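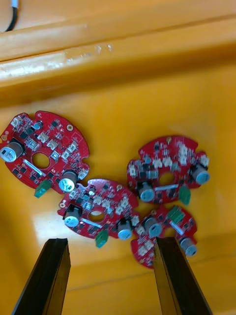

The Prudero P2 is a two-finger electric gripper for small parts which are not sorted before picking. We make it in our workshop in Teltville and we sell it together with flat fingers, a wrist camera bracket and one cable. Most of our customers put it on a light robot arm and use it for taking parts out of a bin. For our own tests we like round circuit boards, the red type with a big hole in the center, two silver capacitors and a green terminal block, because such a board has very few good places to hold. When four of them lie on each other in a yellow-orange bin, the fingers must come between the capacitors and the connectors, and the glossy floor gives back the light into the camera. A gripper which is good with cardboard boxes can be quite bad at this work.

What the gripper does

Both fingers move together and meet in the middle. The opening is 64 mm with the standard fingers. You can set the position, the speed and the holding force separately, and you can change the force also when the part is already held. The fingers are long and flat, so that they can go down beside a part without pushing the neighbors too much. The tip is squared. We tried rounded tips in the first version, and they slipped off the board edge more often.

If the power is lost, the fingers stay where they are. They do not open. To open them by hand, turn the screw on the back side with the small key which comes in the box.

Technical data

Type: electric, parallel, two fingers
Opening, standard fingers: 64 mm
Finger length: 116 mm
Finger color: black
Supply: 24 V DC
Control: digital inputs or serial line
Camera bracket: included, adjustable tilt
Mounting: round flange, adapter plate on request

The finger length is measured from the mounting screws to the tip. Please do not use it as the depth of your bin, you need some free space also for the body of the gripper.

Comparison with the Jara

Many people ask us if they should buy the P2 or our older model, the Jara. Both are still in production. Leandro Insaurralde from our test room put them one after another on the same arm, with the same camera and the same lamp, and made 1000 picks with each. The task was to take one board from a pile and put it on a tray, with any side up. A pick was counted as failed if the board fell, if two boards came together, or if the arm stopped because of too high force.

Failed picks, Jara: 131
Failed picks, P2: 64

The most common failure with the Jara was two boards coming together. The green terminal block of one board hooks in the center hole of the next one, and the thick fingers of the Jara do not feel it. With the P2 this also happens, but less. The most common failure of the P2 was a different one: the finger touched a capacitor from above and the arm stopped. This can be improved by the camera setting, see below.

The Jara is still better for heavy parts. It closes with more force and its fingers bend less. If your parts are metal blocks or castings, please take the Jara and save the difference in price. For bags and soft packages we do not recommend either of them, a suction cup is the right tool.

About the camera position

The bracket holds a small camera close to the fingers, looking in the same direction. We advise to tilt it so that both finger tips are visible at the bottom of the image. Some customers want the fingers out of the image, because they think the fingers disturb the software. In our experience it is easier when the tips are there: the operator sees directly if the gripper is centered on the part, and a bent finger is noticed the same day.

The disadvantage is that a finger can hide a piece of the part. For this case we take one image higher, before going down, and use the second one only for the last correction. Baltasar Arancibia, who wrote the sample program, moved the height of the first image up during the tests and the stops on the capacitors became fewer. The numbers in the comparison are from before this change. We will repeat the test in July and put the new numbers on this page.

Bins with a shiny floor are difficult. The reflection moves when the arm moves, and a simple program can take it for the edge of a part. Put the lamp at the side, or lay a matte sheet on the floor of the bin. Old scratches and white marks on the plastic are normally no problem, if you teach the program with the real bin and not with a new one.

What is in the box

Gripper P2 with standard fingers mounted
Camera bracket with four screws (the camera is not included)
Cable, 3 m, open end
Key for manual opening
Printed manual in English and Spanish

Options

Narrow fingers, for deep and small bins
Rubber pads, to glue on the inside of the fingers
Adapter plate, please tell us the type of your arm
Cable, 5 m

The rubber pads help with smooth parts. On circuit boards we work without them, the rubber catches on the connectors and pulls the board to one side when the fingers open.

Care

Clean the fingers with a dry cloth. Do not put oil on the guide, it is filled for the whole life of the gripper. Check the two finger screws after the first week of work and then every month. If a tip is damaged, change both fingers at the same time, otherwise they do not meet exactly in the middle.

Delivery and trial

The P2 is on stock in Teltville and in our second store in Prunthorpe. You can borrow one for two weeks before you decide, you pay only the shipping. Send us also a few of your parts if it is possible, and we will try them in a bin on our own arm and write you which fingers and which force worked best. Parts are sent back with the gripper.

Page last changed: June 5, 2024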